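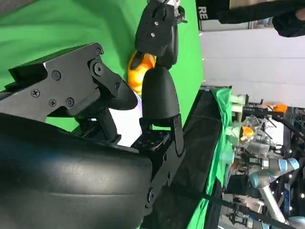 Photo: Harsh Tyagi, Trostau Equipment Services

Equipment > Conservation and Archives > Surface Cleaning > Dustar Cleaning Table

Print this page | E-mail this page

Dustar Cleaning Table for Books and Documents

The Dustar is a bench-mounted cleaning table for the removal of loose surface dirt from bound volumes, maps, ledgers and single sheets. It is supplied by Trostau to libraries, municipal archives, parish record offices and private binderies. The table draws air down through a perforated work surface and toward a rear slot, so that dust lifted by the brush is carried away from both the object and the operator.

The Dustar replaces the earlier Dasov table, which is no longer supplied. Filters and hoses for the Dasov remain available to existing customers on request. The two models do not share a filter housing, and Dasov filters must not be fitted to the Dustar.

Construction

The body is folded sheet steel with a light gray powder coating. The work surface is stainless steel and lifts out for washing. Clear side panels may be raised, lowered or removed entirely when oversized material is being handled. The front edge is rounded and carries a replaceable felt strip on which the boards of an open volume may rest.

A foam cradle is included with each table. Additional cradles, including a shallow pattern for volumes with tight spines, are listed under Accessories.

Specifications

Work surface width: 91 cm
Net weight: 36 kg
Air speed control: continuous, by rotary dial
Filtration: washable pre-filter and sealed fine-particle cartridge
Lighting: dimmable strip, mounted above the rear slot
Power: grounded outlet required; cord supplied to suit country of delivery
Catalog price: 1,071 euros, excluding tax and delivery

Suitability

The table is intended for dry cleaning with soft brushes, cosmetic sponges and vulcanized rubber sponges. It is not a fume cabinet. Solvents, sprays and heated tools must not be used on the work surface, and the filters supplied offer no protection against vapors.

Material showing active mold should be isolated and referred to a conservator before any cleaning is attempted. Institutions that expect to treat inactive mold on a regular basis should consult Trostau before ordering. A ducted version can be built for this purpose, subject to a survey of the room.

Powdering leather, flaking pigment, pastel and charcoal are unsuitable for treatment under airflow. When in doubt, begin with the dial at its lowest setting and hold a strip of tissue over the surface to judge the draw.

Installation

The bench must be level and capable of supporting the table together with the heaviest volume to be treated. Clear space should be left behind the unit for the exhaust. Two persons are required to lift the table from its crate. The transit bolts are painted red and must be removed before the motor is switched on; damage arising from failure to remove them is not covered by the warranty.

Care and Filters

The pre-filter should be rinsed in cool water and dried completely before it is returned to the housing. The fine-particle cartridge cannot be washed. An indicator beside the dial shows when it is due for replacement. Used cartridges should be sealed in the bag provided and discarded in accordance with local rules.

Work surfaces may be wiped with a damp cloth. Abrasive pads will mark the steel and can leave burrs at the edges of the perforations.

Ordering and Delivery

Orders are accepted in writing from institutions and registered businesses. Standard tables are dispatched within nine working days of confirmation. Deliveries are made by Begović, and the consignee is asked to inspect the crate before signing. Visible damage should be noted on the delivery slip and reported to Trostau the same day.

Technical questions should be addressed to Setsuko Oda, Conservation Products. Requests for quotations, including the ducted version, are handled by Shahram Yazdani.

Prices and specifications last revised 29 Aug 2019.

Related Items

Foam cradle, shallow pattern
Replacement cartridge for Dustar
Pre-filter for Dustar, pack
Felt strip, front edge
Goat hair brush, wide
Hose and filter set for Dasov table
Book snake weights, cotton covered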